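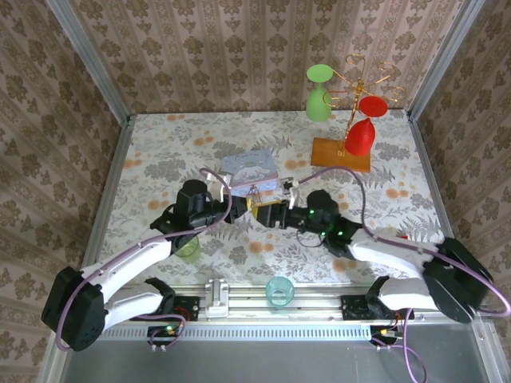
Step 3: Hang the glasses

Wine glasses go on the rack upside down, foot at the top, bowl pointing at the wooden base. Slide the foot in along the arm and let go slowly – slower than that. Start with the red one. If it ends up on the floor, at least it wasn't the green.

Any glass still waiting its turn can stand inverted on the cloth, where it will collect less dust and more compliments.

Cups don't hang, whatever Joaquim Cunha tells you. Leave them on the table until step 5, and keep the little blue dog tin well back from your elbows. Allow 60 seconds a glass.

Step 4: Check for wobble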